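Home Posts Archive About me Contact

Swimming, part whatever this is

Posted by Femi Ojo in April
1231 views 16 comments Share

Quick one before work. Said I'd write up the swimming and then didn't, for weeks. Binta keeps asking. So.

Where we'd got to: adult beginners, Kurnavley baths, the early slot, half six in the morning. I'd done the bit where you hold the side and blow bubbles like a toddler. I'd done the float. I had not done the bit where you let go of the side and go anywhere, and I'd told everyone I had.

Well now I have. Sort of. 25 metres, front crawl, one go. It was ugly. Took ages. A woman doing breaststroke with her head up and her glasses on went past me twice. But one end to the other without touching the bottom, and I'm 41 and could not do that at Christmas.

Things I got wrong, in no order.

Breathing. Everyone says breathing and you nod. I was holding my breath under the water and then trying to breathe out AND in during the half second my face was up. Not possible. Rosemarie (teacher, Rosemarie Oltmanns, she has been doing the early class since before they redid the roof) told me this four times and the fourth time she got in and stood next to me and hummed. With her face in the water. So I hummed. If you hum you are breathing out, you can't help it. I hummed the same bit of the same hymn for two weeks. Still do on bad days.

Kicking. Too much. My legs were going like an egg whisk and I was moving backwards. Truly backwards, on a kickboard, Tuấn has seen it. Ankles are the problem, mine don't bend. Years of football. You're meant to do this stretch where you sit on your heels with your toes pointed behind you, and I do it in front of the telly and it hurts more than the swimming.

Goggles. Bought the cheapest. Leaked. Bought the second cheapest. Leaked. Turned out I had the strap too low and too tight, should be high up at the back of the head, and the first pair were fine all along. So I now have two pairs. If anyone in Bedmont wants goggles.

Going straight. Didn't expect this one. There's a black line on the bottom of the pool for exactly this and I couldn't follow it, kept drifting left into the rope. Rosemarie says most people pull harder with one arm, and that I was looking forwards when I should look straight down, chin in. She told me to practise the arm bit at home, standing up, bent over a table, tracing a line with my middle finger from in front of my head down to my hip, and then see where the hand wants to wander.

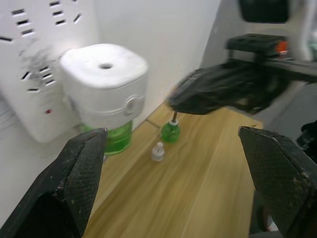 So the arms got done in the kitchen, mornings with no class, five minutes while the kettle went. Right arm fine. Left arm comes across the middle every time, like I'm reaching for someone else's toast. You want wood for this, something with the grain in long straight lines like that honey coloured top, and then you stand yourself square to the lines so they run away from you and you pick one and stay on it. Tried it on the worktop first, which is speckled, and no use whatsoever. After a week of it the left hand mostly behaves. Mostly. I hit the rope once last session and that was to avoid a plaster.

Which brings me to the changing rooms.

I don't want to moan. I love that they exist. The council nearly shut the whole place and people stood outside in the rain with signs, my neighbour Babatunde was one of them, and he doesn't even swim, he just likes the cafe. But the lockers. Half of them eat your coin. The showers are either off or scalding and you have to press the button with your elbow every nine seconds. And the floor, I'm not going to talk about the floor. Get flip flops. Get them before your first lesson not after. Mine are from the petrol station and they squeak and I do not care.

Also bring a second towel. One for you and one to stand on.

Also eat something. I went the first few times on nothing, thinking that was the right thing, no food before swimming, my mum would have had a fit. Came out shaking, nearly fell asleep at a zebra crossing. Half a banana at six, fine. Porridge at eight, enormous, like a bear would have. I've put on weight since I started swimming. Nobody warn you about that either, or maybe they did and I was underwater.

The other people. There's six of us in the class, down from nine. Tuấn Văn is the only one I knew before, from work. He was meant to be coming along to keep me company and he's now miles better than me, does tumble turns, it's sickening. There's a retired bus driver who is scared of the deep end and goes in it anyway every single time, talks to himself the whole way, out loud, I can hear him through the water. There's a student who never says a word and brings everyone clementines. I'd have packed it in by week three if it was just me. Week three is the horrible one. You're past the excitement of having bought trunks and you can't do anything yet.

What got me through week three was a bad reason, which is that I'd paid up front. No refunds. I did the sum in my head on the bus about how much each lesson was costing me to lie in bed through, and got up. Not noble but there you go.

Couple of people asked in the comments last time was I scared. Yes. Not of the water exactly. More of being looked at being bad at it. When I was ten the school took us to Stikport for lessons, the old outdoor one, and I went under at the shallow end and came up coughing and the whole class was laughing, and the teacher was too, a bit, and I brought a note every time after that. Wrote some of them myself. Thirty years of sitting on the beach holding everyone's bags. My kids think I like minding the bags.

I took them at half term, that's the thing I really wanted to put in here. Just the normal public session, inflatables, chaos, noise like the inside of a drum. I got in. My youngest looked at me like the dog had got in. Then she said "can you do it with no floor?" and I said I'd have a look, and we went down to where it's 1.8 and I swam across, across not along, and she swam next to me the whole way telling me I was doing it wrong. Legs too low apparently. She's right, they are.

Next. Rosemarie wants us doing two lengths together without stopping by the summer. I get to the far end, grab the rail and stand there blowing. She says it isn't fitness, it's that I'm going too fast because I want it over with. Slow down, she says, you'll get there the same. I've tried slow. Slow feels like sinking. Will report back.

There's also a lake thing at Osagie in September, 400 metres, all round some buoys, and Tuấn has already put his name down and sent me the link three times. I haven't opened it. I've opened it once. There's a boat alongside, apparently, and you can hold on to it if you need to. Wetsuit though, and I've seen what those cost. If you've got an old one in the loft, tall, not slim, let me know.

Oh and somebody wanted to know about beard and goggles, and swim cap, does it matter. Beard no. Cap yes they make you, even me, and I've not got a hair on my head. I did ask. It's policy.

Right, bus in ten minutes and I can't find my pass. Will do a proper post on the ankle stretches if people want it, Binta says noone wants it.

Share this post Facebook Email Print
16 comments Older post Newer post

Contact Femi | All words mine, please ask before copying | Back to top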